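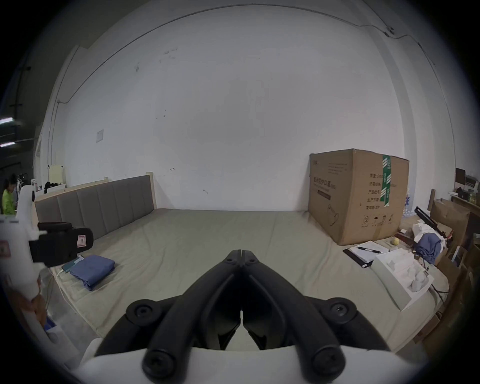 According to Hanneke Groen, the only question worth asking at a robot open day is "Can I see that again, with my thing?" She says she got three polite refusals before anyone at Skivon agreed. I have borrowed her question ever since, and the rest of this guide is built on it.

How to watch a gripper demo without being sold one

Before you go. Write down the job you would want done at your own place. Mine was folding and stacking cloths. Pack two of the items in question, one of them worn out.

When you arrive. Skip the talk. Go and find where the work is done, which at Skivon meant a bare mattress with a folded blue cloth on it and plenty of clutter at the far side. I trust that more than a polished stage, though only a little.

During the demo. Ask who is doing the deciding. With a hand-held gripper, a person is. The jaws may close beautifully, but that tells you about the jaws and the person's wrist. Whether a machine can learn the same move is a separate claim – ask to see it separately.

Then ask for 10 tries in a row and keep your own tally. Our host quoted 529 recorded folds. I asked how many had been thrown out and was told that would be looked into. Teun Leemans promised me a figure by July.

Handing over your own item. Say nothing about how to hold it. If someone smooths it flat first, ask them to crumple it and start over.

Before you leave. Get the name of whoever ran the gripper, not just the sales contact. Allow some 30 minutes for all this, and longer if there is a Kang or Zullo stand next door and you want to put the same questions there.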